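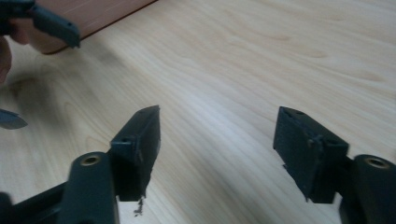
Gripper comparison enters second stage at Ernden workshop

The Applied Handling Group at Ernden Technical Institute has begun the second stage of its comparison of low-cost grippers, with hand-held units now in daily use at the Durrani Building. The work started in February and covers three finger designs, two wrist cameras and two motor controllers. Results from the first stage were presented to partner organisations on Monday.

The comparison was set up at the request of small manufacturers in the region, several of which had asked the Institute for advice on equipment for light assembly and packing. Most had received quotations for complete systems but had little independent information on how the parts of those systems differ from one another. The group was asked to look in particular at wear, ease of repair and the time needed to train new staff.

All tests are carried out on ordinary wooden tables. The group decided at an early stage against using a purpose-built test bench, as the partner firms do not have them and are unlikely to buy them. Items to be handled include flat boards, boxed goods, short lengths of tube and a selection of kitchen and office articles supplied by the partners.

Adeel Mughal, who leads the project, said the choice of hand-held units for the main part of the study had been a practical one. "An operator can pick up a hand-held gripper and be working with it the same morning. If we mount every finger design on an arm first, we spend the day on brackets and cables and learn very little about the fingers themselves," he said.

Finger designs

The first design, known within the project as the Zesix finger, carries a rectangular pad block at its tip. The block is fixed with small screws and can be exchanged without removing the finger from the tool. Threaded brass inserts are used where parts must be taken apart often, following difficulties with an earlier version in which screws were driven straight into the plastic and the holes soon became loose.

The second design has a longer, thinner tip and was intended for flat items lying on a table. The third has a soft outer layer over a stiff core. All three can be fitted to the same hand-held body, and all three can be moved to a robot arm by way of a common mounting plate.

In the first stage each design was put through 252 trials, divided equally between four operators. A trial was recorded as complete when the item had been picked up, moved to a marked area and set down without being dropped. The Zesix finger completed the largest share of trials with boxed goods and tube. The thinner design did better with flat boards, although operators reported that it was less comfortable to use for long periods. The soft design was the most forgiving of poor placement and the slowest to release.

The group has advised partners not to read these results as a ranking. The differences between operators were in some cases as large as the differences between fingers, and one operator completed more trials with the soft design than with either of the others.

Wear and repair

Wear of the pad blocks was the subject of most discussion at Monday's meeting. The edges and corners of a block come into contact with the table far more often than its gripping face, especially when an item is thin and the operator has to approach it from a low angle. Chipping at the corners and roughness along the lower edge were recorded on blocks from an early point in the work.

Such damage did not at first affect the number of completed trials. Loose material at an edge can, however, catch on cardboard and fabric, and partner firms handling printed packaging have asked for a clear limit beyond which a block should be changed. The group has proposed an inspection after every 200 picks, with the block replaced if material has lifted on the inner edge or if a fastener can be turned by hand. This interval will be reviewed at the end of the second stage.

The time taken to change a pair of blocks was also recorded. An experienced operator needed 87 seconds, including checking that the two faces met squarely when the gripper was closed. Operators new to the tool took a good deal longer, and the group has since rewritten the instruction sheet and added a small notch to the rear of the block to show which way round it should be fitted.

Blocks printed in the Institute's own workshop and blocks bought in from an outside supplier are being tested side by side. The bought-in blocks are heavier and have a smoother surface. No firm view has been reached on whether they last longer, and the matter has been carried over to the second stage.

Cameras and controllers

Two cameras have been tried on the hand-held body. Both are placed so that the fingers and the working area between them can be seen together. The wider of the two keeps more of the table in view and was preferred for tasks in which a second gripper is used at the same time, as the other hand tends to enter from the side. The narrower camera gives a sharper view of the finger tips.

Glare proved to be a greater difficulty than had been expected. Pale table surfaces can appear almost white under bright light, and in such conditions the edge of a light-coloured item may be hard to find. The group has tested matt table coverings and a lower light setting. Of the two, the lower setting was the cheaper remedy and the one that partners said they were more likely to adopt. Dark grey has been kept as the standard colour for fingers, as it stands out well against most of the surfaces in use.

The controller comparison is at an earlier point. One unit was supplied by Vendstead and the other was assembled by the Institute from standard parts. Both open and close the powered version of the gripper reliably, but they behave differently when a finger meets an obstruction. The Vendstead unit stops and waits for a command – the Institute's unit backs off by a small amount and tries again. Partners were divided on which was preferable, and a switch allowing either behaviour has been requested.

Second stage

The second stage will concentrate on work with two grippers, one in each hand, and on tasks that combine lifting with turning or sliding. Flat boards have been chosen as the first item. A board lying on a table offers little for a single gripper to hold, and operators commonly use one tool to raise a corner while the other is held ready. The group wishes to establish which finger design is best suited to each of these roles, and whether there is any advantage in fitting different fingers to the left and right hands.

A total of 27 tasks has been agreed with the partner firms. Each will be carried out first by hand-held gripper and then, where the result is satisfactory, by a pair of robot arms fitted with the same fingers. The arms were installed in the Durrani Building during the winter and have been used until now for calibration only.

Mr Mughal said that the move to two-handed work would place new demands on the equipment. "With one gripper the main contact is with the item and the table. With two, the fingers will meet each other from time to time, and we expect to see damage in places where we have not seen it before. We would prefer to find that out here than on a partner's packing line," he said.

Operators for the second stage will be drawn from Institute staff and from the partner firms. Each will receive half a day of instruction before taking part, and sessions will be limited to two hours with a break at the midpoint. The limit was introduced after operators in the first stage reported tiredness in the wrist, particularly with the thinner finger design.

Drawings of the current Zesix finger and pad block, together with the revised instruction sheet, are available to partner firms through the project office. Firms that have not so far been involved and that wish to propose an item for testing are invited to contact the office in writing, giving the size and weight of the item and the manner in which it is handled at present. Samples should not be sent until they have been requested.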